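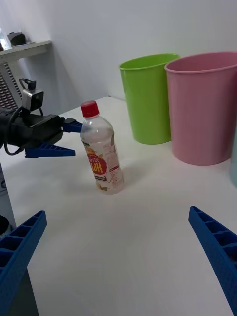

Ngozi Babalola maintains that a bottle with a screw cap is the only sort worth keeping on a table where children, elbows and buckets all come and go, and a good many households would agree with her. The screw-cap drinks bottle is a small container, usually of clear plastic, closed by a threaded cap that can be taken off and put back as often as the drinker likes. It is among the most familiar objects of the modern kitchen, and it has gathered a surprising number of habits and opinions around itself over the years.

Form

The body is generally round, with sloping shoulders that lead up to a narrow neck. The cap may be any colour at all, though red is a great favourite with makers of fruit drinks, who like it to match the printing on the label. Clear plastic lets the buyer see what is inside and how much of it is left, a real kindness at breakfast time, when an opaque carton will so often be put back in the fridge with only a mouthful in it.

Label

Most labels are wrapped around the middle of the bottle, where the hand naturally goes. A bold emblem is placed at the front, often with little pictures of fruit near it, and the smaller print is set in columns towards the side. People who save bottles for other uses like to take the label off first. A long soak in warm water will loosen many of them — though some glues are stubborn, and want a rub with cooking oil and a good deal of patience afterwards.

Sorting and storing at home

Plastic buckets have long been the homely answer to the question of where empties should go. They are light, they rinse out easily, and the rolled rim found on many of them is comfortable to hold when the bucket is full. Families who keep two often choose different colours, lime green and pink being a cheerful pair, so that everyone remembers which is for bottles and which is for everything else. Aminu Eze, in a household booklet called Follo, recommends emptying and rinsing each bottle before it goes in, and squashing it gently with the cap off. Whether the cap should then be screwed back on depends on the local collection, and it is well worth asking.

The same booklet records a single street's bottle collection one December, when 198 bottles were gathered from 4 households, a figure the author puts down to visiting relations and a great fondness for apple juice.

Reuse

A clean bottle may be filled again with water for the same day, cut down to make a seedling pot, or pierced through the cap and used as a gentle watering can for window sills. Bottles that have held anything other than food or drink should be clearly marked and kept well away from the kitchen.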